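Page mise à jour le samedi 4 janvier. Les questions sont celles que nous recevons le plus souvent des opérateurs de Grindham et de Mirkside. Si votre question n'est pas dans la liste, écrivez au bureau de collecte, nous répondons dans la semaine.

## Questions générales

**À quoi sert la collecte Lonberg ?**

Elle sert à réunir des exemples de gestes dans des logements ordinaires. Un opérateur guide le robot, le système enregistre les images du poignet et les positions du bras, et le modèle apprend à partir de ces enregistrements. Pour le moment, nous avons 873 épisodes acceptés. Les cuisines sont bien représentées, les salles de bains beaucoup moins.

**Qu'est-ce qu'on appelle un épisode ?**

Un épisode est une tâche complète, du départ pince ouverte jusqu'au retour dans la position de repos. Il dure au maximum 60 secondes. Si vous dépassez cette durée, l'enregistrement s'arrête tout seul et il faut recommencer la tâche depuis le début.

**Est-ce que je dois savoir programmer ?**

Non. Il faut lire le guide Okoth et faire une demi-journée d'essai avec un opérateur qui a déjà l'habitude. La préparation des fichiers est faite par notre équipe.

## Dans la salle de bains

**Pourquoi les salles de bains sont-elles traitées à part ?**

Les surfaces y sont difficiles pour la caméra. Le verre est transparent, le chrome renvoie la lumière et le carrelage brillant montre des taches blanches qui changent de place quand le bras bouge. Un modèle entraîné seulement dans les cuisines se trompe souvent dans ces conditions.
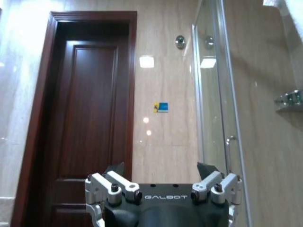
Pour les reflets, la consigne est de les laisser. Nous ne demandons pas de couvrir les murs ni de changer les ampoules, car le modèle devra travailler dans des pièces comme elles sont. Un reflet de plafonnier sur le marbre beige, répété sur la vitre de la douche, est donc accepté. Il faut seulement vérifier que l'objet de la tâche reste lisible : la poignée courbe de la douche, par exemple, est mince et chromée, et elle se perd facilement devant un mur clair. Si vous ne la distinguez pas sur l'écran de contrôle, déplacez la base du robot un peu vers le côté et regardez de nouveau.

**Une partie de l'image est presque blanche. L'épisode est-il refusé ?**

Pas forcément. Une zone surexposée dans un coin ne pose pas de problème. L'épisode est refusé quand les deux doigts de la pince ou l'objet à saisir sont dans cette zone pendant l'approche.

**Dans quel état doit être la pince au départ ?**

Ouverte complètement, sans rien tenir, et les deux doigts visibles. C'est la cause de refus la plus fréquente : sur le dernier lot de Mirkside, 37 épisodes commençaient avec la pince à moitié fermée. Nous ne pouvons pas corriger cela après.

**La porte de la pièce doit-elle être ouverte ou fermée ?**

Les deux sont possibles, mais ne la bougez pas pendant un épisode, sauf si la tâche est justement d'ouvrir la porte. Notez son état dans le champ « pièce ».

**Et si le sol est mouillé ?**

On attend qu'il soit sec. La base n'est pas prévue pour rouler sur l'eau.

## Après l'enregistrement

**Faut-il garder les essais ratés ?**

Oui, avec l'étiquette « échec » et une phrase courte sur ce qui s'est passé. « Le doigt droit a glissé » suffit. Merci de ne pas écrire seulement « raté », cela ne nous aide pas à les classer.

**Combien d'épisodes faut-il par pièce ?**

L'objectif est de 53 par salle de bains, avec au moins trois positions de départ différentes. Il vaut mieux changer la position que répéter la même approche.

**Peut-on voir des personnes dans les images ?**

Non. Si quelqu'un passe devant la caméra, arrêtez et supprimez l'épisode sur place. Attention aussi aux miroirs et aux vitres, où l'opérateur peut apparaître.

**Quand aura lieu la prochaine livraison ?**

En février. Les fichiers de Grindham doivent arriver d'abord, ceux de Mirkside la semaine suivante.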